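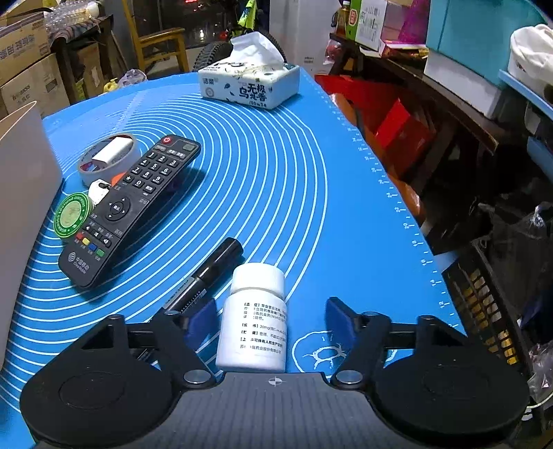

My neighbour said over the fence at half past six that the Aksoy controller always reads high after a cold start, and that I should ignore the first hour. I logged it anyway. Boiler flow set to 30, return sensor moved to the lower pipe. Pressure steady. Meter at 665 before the test.

Ran the Dadska pump on its middle setting through the afternoon. Less noise in the back bedroom, though the hall radiator still lags - probably sludge in the lower third. Bled it twice. Tablets at four, tea, then back to the valves. 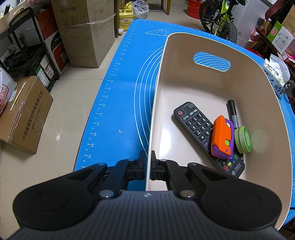
According to the man on the Somgate helpline, a lagging radiator on a long run needs its lockshield opened a quarter turn and then 30 minutes before any reading is worth taking. Did so. Top warm, bottom still cool. Flushing it in October, once the hose adaptor comes.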